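Automation and the People on the Packing Line: What Changes at the Weigh Station

Group project report, Work and Technology
Jolán Nyitrai, Csenge Kocsis, Zsolt Tóth
Handed in 2/3/19

1. Why this topic

We wanted a real workplace, not another literature review. Zsolt had a summer job in parcels the August before we started, so he knew what the weigh station is like and who to ask. Most articles we found on warehouse robots are about the robots. Speed, grip, cost. Very little on the person who used to stand there and where she stands now.

So the question: when a two-armed robot takes over handling bags at the scale, what is left for the people, and is it better or worse for them?

The company is Flanetti. Mid-size, handles returns and outgoing orders for online clothing shops. The robot station is run together with Clestetti, who supply the arms and hands and the software. Inside the building everyone calls the station Simon. Nobody we asked knew who started that. The warehouse software is called Mastska and it comes up a lot below.

2. What we did

- Two visits, both on the early shift
- Interviews with 18 people (pickers, packers, two shift leads, one maintenance tech)
- Sat with Krisztina Kerekes, shift lead, for the long interview
- Station log for one of the visits, given to us as a printout

Interviews were short, mostly on breaks. Some people did not want to be recorded so for those we have notes only. Csenge Kocsis typed up the notes, any mistakes in quotes are ours.

We asked everyone the same opening question (what did your shift look like before, what does it look like now) and then let them talk. Not very scientific but we got more this way than from the questionaire we tried first, which came back mostly blank.

3. The job before

A bag arrives. You pick it up, find the label, turn it so the label can be read, put it on the scale, wait for the beep, take it off, put it on the belt. Then the next one. Bags are soft, they fold over themselves, the label ends up inside a crease and you have to smooth it out with the side of your hand. Everyone who did this job mentioned the smoothing. Wrists and thumbs. Krisztina said new people think it is the easy station and ask to be moved after a week.

It was also the station where you could talk. Two people facing each other over the table, hands busy, head free. This came up in more interviews than pay did.

4. The station now

Same table, same scale, same belt. Clestetti did not rebuild the line, this was part of the deal with Flanetti, who did not want to stop the shift for construction. The robot has to cope with a layout made for people.
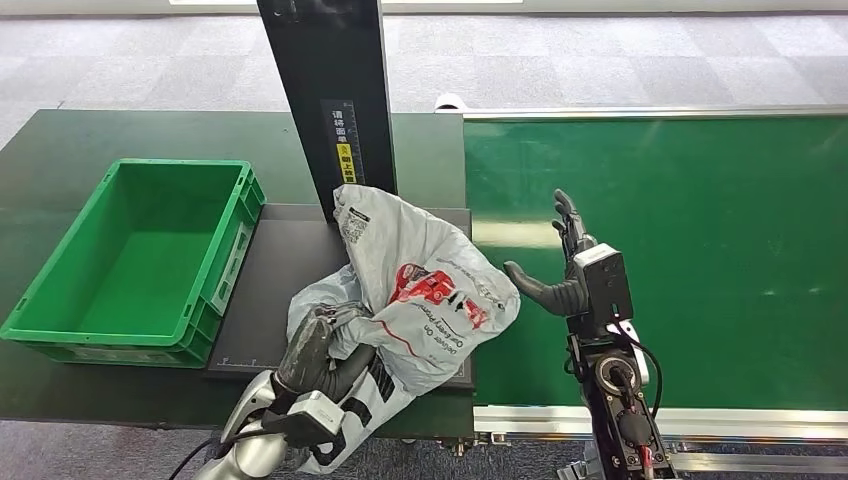
The difficult part is still the bag. A box has corners and stays the shape it is. A mailing bag does not, and every one lands differently. The tech told us gripping is mostly solved and what they fight with now is folds – a label that is on the correct side but creased so the scanner can't get it. When that happens the robot tries again, and if it still fails the bag goes to a person. In the log we were given there were 1,374 bags handled at the station. We were not given the number of failed reads and were told it changes too much week to week to be worth quoting. We asked twice. So we can't say how good the station is and this report does not try to.

What we can say is what the failed ones do to the job. The person on exceptions now gets only the bad bags. Torn, double-labelled, label under tape, label half off. Before, a bad bag was one in a long run of normal ones and you got a rest from thinking in between. Now every bag is a puzzle. Two people liked this a lot. One of them, Csenge Szabó (not the one in our group), has been at Flanetti longer than most and said it was the first time her job needed her to know things. Others said it was tiring in a new way, they go home with a headache instead of a sore thumb.

5. Who does what

Roles at the station before:
Two packers per shift, swapping sides at break

Roles now:
One person on exceptions
One person shared between this and the next line, mostly refilling and clearing
Tech on call

So one and a half, sort of. No one was let go because of the station, according to Krisztina, and the people we talked to agreed. But temp contracts for the busy season were not renewed at the same level. The permanent staff don't count this as job losses. We think it should be counted. A temp who is not called back doesn't show up in any figure anywhere, and Zsolt was a temp, so he feels this one.

Training was another sore point. The exceptions person gets half a day with Clestetti and then a laminated sheet. The sheet covers what to do when the robot stops. It does not cover what to do when the robot is working but doing something you think is wrong, eg pushing a bag that is clearly going to slide. Do you step in? Three people gave us three different answers. One said never, one said always, one said depends who is shift lead.

6. Pace

The thing we didn't expect. We assumed people would say the robot sets a fast pace and they have to keep up. Mostly the opposite. The station is slower than two good packers on a good morning, everybody told us this and some were quite happy telling us. But it is the same speed all shift. No dip before lunch, no rush after.

This changes the people downstream. The sorters on the belt used to get waves. Busy, quiet, busy. In the quiet bits they tidied, drank water, went to the toilet without asking. Now the flow is even and the quiet bits are gone. Nothing on paper changed for them. Their target is the same, 876 per shift per sorter, and it was the same before. But several sorters said the shift feels longer.

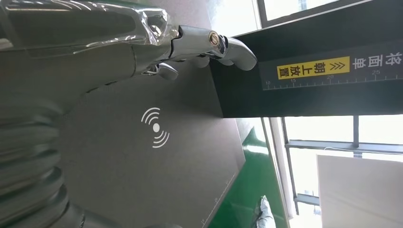
We brought this up with Krisztina and she had noticed it too. She now pauses the station for a few minutes twice a shift, which is not in any procedure, she just does it. Mastska logs it as a stop. So on paper the station has two unexplained stops a day on her shifts and none on the other lead's shifts, and she has already been asked about it by the office. To us this is the clearest example in the whole project. A person fixes a human problem caused by the machine, and the system records it as a fault.

7. Talking and not talking

Already mentioned the station used to be social. The exceptions person now stands alone for most of the shift. There is a second person walking through but they don't stay. Some of this is the safety zone marked on the floor plan, you are not supposed to stand close when the arms are moving.

One packer said she talks to it. Not as a joke really, more like you would talk to a car that won't start. Another said he wears earphones now, which was not allowed before and nobody has said anything.

Also small but it came up a lot: who teaches the new people. Before, a new starter was put opposite an experienced packer and learned by watching her hands. How to flick a bag over, how to feel where the label is. With one person on exceptions there is no opposite side. Krisztina is worried that in a couple years no one will know how to do the station by hand when the robot is down. During our second visit it was down for part of the morning. The two people who stepped in were both over fifty and very fast. The younger ones watched.

8. What people asked for

We ended each interview asking what they would change. The answers, grouped by us:

Rotation. Exceptions for two hours max, then something else. Most common answer by far.
A say in the settings. How many tries before it gives up on a bag – people at the station have strong opinions on this, and the setting is changed from an office.
Breaks in the flow, officially, so Krisztina doesn't have to get in trouble for it.
A chair. The exceptions job could be done sitting. The table is standing height because it always was.
A list of known bad bag types. Everyone has their own in their head. Csenge Szabó has one in a notebook and let us look but not copy.

The chair one we took to the Flanetti office ourselves. They said they would look into it. No answer when we handed this in.

9. Limits

Only one site. Only early shift, and late shift is younger and more temps so probably different answers. We spoke to no one who left. Clestetti answered our technical questions by email but did not want to be interviewed on the work side, they said this was Flanetti's area, and Flanetti said some of it was Clestetti's. The log covers a single day. Zsolt knew a few of the people from before, which helped us get in but might have made them nicer to us than they would be to strangers.

We also wanted to compare sick days before and after and could not get them. Privacy, fair enough.

10. What we think

The wrist complaints are real and it is good that this part of the work is going away. No one we talked to wants the smoothing back. But the job that replaced it was not designed by anybody, it is what was left over after the robot got its share. Leftover tasks, old table height, one person alone. Most of it could be fixed cheaply and not by engineers.

If another group continues this, we would start with the sorters downstream and not with the robot station. Go on a late shift. And ask for the stop log early, it took us until the last week to get ours and we only had time to go through it once.

Who wrote what: Jolán sections 1, 2, 6 and 10. Csenge 3, 5 and 7. Zsolt 4, 8, 9. Thanks to Krisztina Kerekes for her time and for reading section 6 before we handed it in.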